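Chapter 2
Looking After a Laundry Cell

Most books on robot upkeep begin with a welding line, where the machine is bolted to the floor, the parts arrive in the same spot every time, and everyone within reach has been to a safety course. We begin with the wash. Laundry is harder, and it has the further advantage that you already know what it looks like when it goes wrong.

The cell in this chapter is small: one two-armed mobile robot, one front-loading washer, one basket. The arms end in multi-fingered grippers. The control software is Cisum, the grippers are serviced to the Stasivo schedule, and the logbook is a paper one, which has outlasted three pieces of software meant to replace it.

At the Zimbridge workshop, where these procedures were written down, the robot gets a full check every 243 hours of arm time. Why 243? The original interval was 250, and then something happened at 244. The log entry for that day is short and has been underlined twice.

Between full checks there is the daily routine, and it is dull on purpose. Wipe the fingertips. Run each finger from open to closed and listen. Follow every outside cable along its arm with your hand, with the drives off, feeling for flat spots and nicks. Then park the robot at the washer, open the door and check that both arms can reach the drum without touching the rim. An arm that clears the door on the screen has cleared it on the screen.

Door position deserves its own line in the log. The door swings, people lean on it, and a hinge that has sagged slightly will spoil a taught position that worked for 1,000 loads. Teach the reach again with the door fully open and the basket where it will really stand, clothes included.

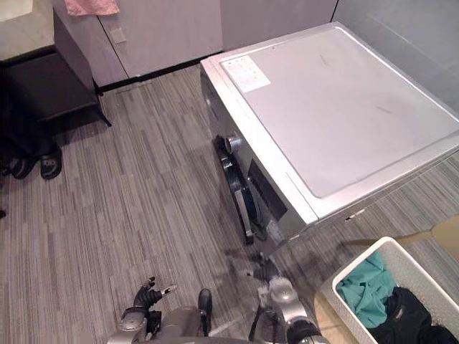

Simões wrote in the margin of our draft that the basket should be fixed to the floor and the whole business of teaching it again dropped. We tried that. It lasted until someone needed the basket.

The objection is fair all the same, and it sets up the main question of the chapter: how much of a cell should be nailed down, and how much should the robot be left to find for itself? Section 2.1 starts with the parts that must not move – the base, the charging dock and, on good days, the washer. Have your log open at a clean page, and a pencil that works.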